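About Tillstead Cookery School

Rukhsana Rana started Tillstead in the back half of an old seed merchant's, with a borrowed oven and a class of neighbours who mostly wanted to learn her mother's dal (she still teaches it, every December, and it still fills up first). We've grown a good bit since then, and last year 940 people came through the door to cook with us, plenty of them for the second or third time, which makes us very happy indeed.

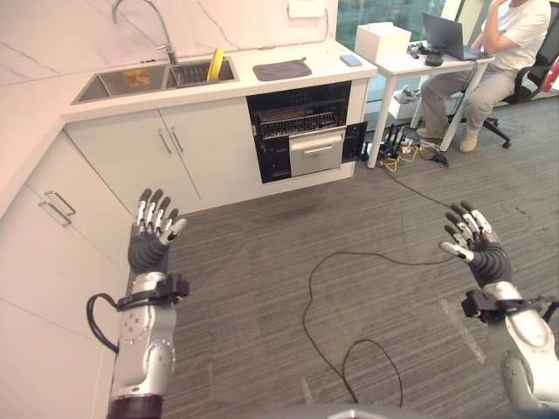 Our evening courses run for six weeks and cover bread, pastry, everyday curries and what Rukhsana likes to call "proper suppers". Beginners are always welcome, and so are people who've cooked for years and simply fancy some company. Flour comes from Cesell, the mill just over the river, and we buy our spices whole and grind them ourselves.

Do ring if you'd like a look round before booking. There's usually a pot of tea on!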